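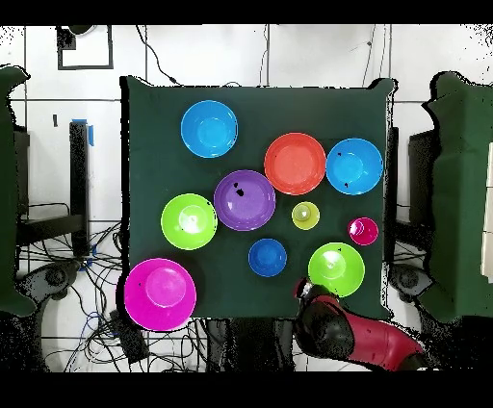
Figure 3. Plastic bowls and cups laid out on the green cloth.

4.2 Does color get in the way of nesting?

The claim we set out to check is a familiar one in the household literature: that people handed a mixed set of bowls will group them by color first and by size only when color fails them. Horgan and Szczepańska reported this for 279 trials, and it has been repeated ever since with little care. We doubt it. Their bowls came in matching families, so a person who sorted by color was also, without trying, sorting by shape.

Our set breaks that link. The two magenta pieces differ greatly in size, and the small yellow-green cup is close in hue to the lime-green bowls but far too small to be taken for one of them. The two sky-blue bowls are a fair pair. The royal-blue one is not, whatever its name suggests.

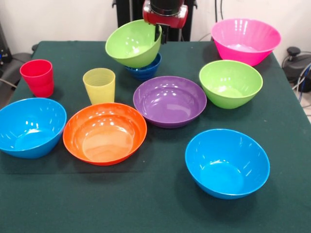 Scoring was harder than we had been led to expect. The Cisten scale gives full credit for a finished stack and none for anything short of it, which throws away most of what is interesting. A small bowl dropped into a large one counts as a nest under the scale even when three middle sizes are still out on the cloth. Carroll's revision is kinder but leaves the order of stacking to the rater, and our 2 raters disagreed on 22 of 200 layouts. We do not find that rate comforting. 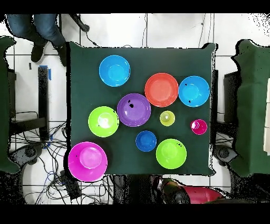
Spacing is a further worry. When bowls sit nearly rim to rim, the closest neighbor is an easy choice, and a color match between neighbors may be luck. Earlier work did not record the starting gaps at all. Until someone does, we would read any strong statement about color preference, including Çetinkaya's, as a statement about where the bowls were put down.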